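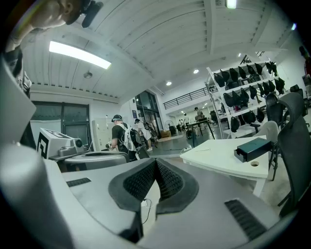 White slats and beams, one long fluorescent, and downlights on the lower part of the ceiling

I get more questions about ceilings than I do about tools, so let's start up there and work our way down to the bench. If you have a room where people stand and do things with their hands (sewing, fixing, packing, gluing, whatever it is at your place), the ceiling and the lights do half the work. I learned most of this by doing it the wrong way first, and some of it twice.

Painting a slatted ceiling

I love a white slatted ceiling. It bounces light around like nothing else, and it hides a lot of sins. But oh boy, the grooves! Do not start with the roller. Start with a one inch angled brush and run down every groove first, a few slats at a time, then roll the faces while the grooves are still wet. If you let the grooves dry you get a shiny line down each one, and you will see it every time you lean back in your chair.

Vacuum before you paint. I mean the soft brush attachment, every slat, every corner where a slat meets a beam. Spiders adore that corner. I skipped it once and painted a whole winter of cobwebs into the finish, and they are still up there.

For the paint itself, go flat or matte on the slats and a step shinier on the beams. The beams get bumped by ladders and long boards and you want to be able to wipe them. I used Brerside ceiling white for the slats and had enough left in the can for the window wall. Wear a hat. Wear glasses too, even cheap ones.

If a knot bleeds through yellow, more paint won't fix it. Dab shellac primer on the knot, let it dry, and paint over it.

Lights: the long one and the round ones

A long fluorescent is still a perfectly good workroom light. It spreads nice and wide and it doesn't throw hard shadows. My only real complaint is the bugs. Turn it off, let it cool, take the cover down if yours has one, and wash it in the bathtub with dish soap and warm water. Don't scrub with anything gritty. Let it dry standing on end on a towel – if you put it back damp you'll get streaks.

Recessed downlights are the other way around. They're bright where they point and not much use anywhere else, so the trick is what you put beneath them. Stand at your bench with the lights on and hold your hand out flat where you normally work. If the shadow of your own head is on your hand, the bench is too far forward or you're standing on the wrong side of it. I moved my bench a foot and it was like getting a new pair of eyes.

Mixing both kinds is fine, but match the color on the package. One warm bulb in a room full of cool ones will drive you nuts when you're matching thread or touching up paint. I write the bulb type and the month I changed it on a piece of masking tape inside the cabinet door. The last one says February, which reminds me I should go look at it.

If one spot is still gloomy, try a little clamp lamp before you call an electrician. Mine is only 400 lumens and it's plenty for threading a needle. The quote I got for adding one more ceiling light was $292, and the clamp lamp cost me less than lunch.

Smoke detectors and dust

Workrooms are dusty, and dust gets into smoke detectors and makes them go off while you're holding something heavy. Run the vacuum brush around the outside of yours every month or so. When you sand or paint you can slip a cover over it if the manual allows that, but put a bright clothespin on the doorknob so you take the cover off again before you leave the room. The clothespin is the whole trick. I never remembered without it.

Dark window frames

Dark frames on a white wall look so sharp! They also show every speck. A damp microfiber cloth wrapped around a butter knife gets into the corners, and a dryer sheet afterward keeps the dust from settling right back. If you paint the wall next to them, tape the frame, then run a thin line of the frame color (or clear caulk, wiped off with a wet finger) along the tape edge before you put the white on. No bleed.

And do clean the glass on the inside even if you can't get to the outside. It makes more difference than you'd think on a gray afternoon.

The work surface

I'm a big believer in gray for a bench top. White glares under bright lights and black hides every dropped screw. Gray is kind to your eyes, and you can find pins on it. For glue spots, lay a hot wet rag over them for ten minutes and push with an old plastic card. For marker, rubbing alcohol on a cotton ball, but test it someplace that doesn't matter first.

Wipe the bench at the end of the day and not at the start of the next one. I know, I know. But glue is a lot easier to deal with at five o'clock than it is the next morning.

A tall cabinet against the wall

Tall cabinets eat things. Mine swallowed a heat gun for two years. What finally worked was putting the heavy stuff on the bottom, the things I use every day between my hip and my shoulder, and only light and silly things on top (gift wrap, spare lampshades, the good extension cord I'm hiding from my family). Screw the cabinet to a stud, please. A loaded one will tip if both doors swing open and somebody leans on them.

For the inside of the doors, the small Preker stick-on hooks hold scissors and tape rolls. Wipe the metal with alcohol first, press the hook on hard, and leave it alone overnight before you hang anything.

Where bags go

Backpacks end up on the bench if they have no place of their own. A row of sturdy hooks by the door, low enough to reach without stretching, cleared off more of my bench than any organizer I ever bought.

Updated 6th August with the note on bleeding knots. Next up is the floor, and I have a lot to say about epoxy.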